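Supper history project: progress report to Van Acker
30 March 2021

We have now transcribed 200 of the menus and household books in the Faltine collection. Most are from boarding houses, and they show the evening meal getting heavier as lunch shrank to bread and soup. Thirteen books are too faded to read and have been set aside. 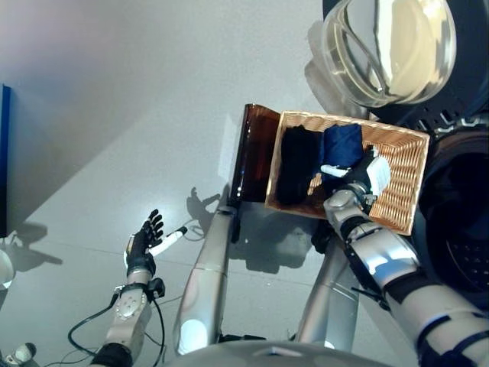
Spending

Scanning cost $2000, as budgeted. Zindier billed us for storage of the originals, and that invoice is attached. Travel money is unspent - the reading room at Workik was closed to visitors all winter.

The recipe index is behind. It has around 30 entries, mainly stews, cold meats and puddings, and the spelling of dish names still has to be made consistent.
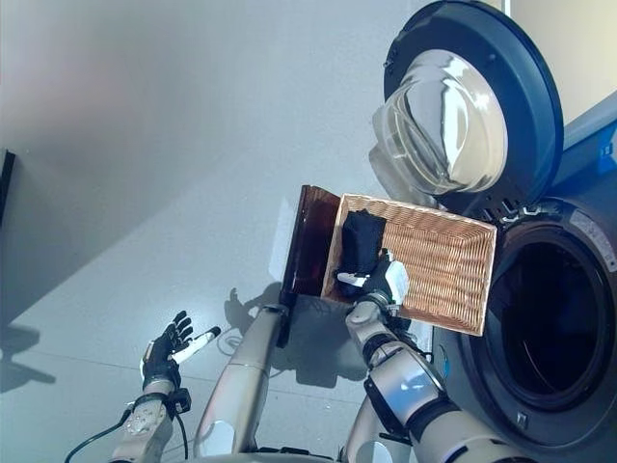
We would like to move the index deadline to August. The transcripts are on schedule and need no change - the draft chapter on Sunday meals will come with the next report.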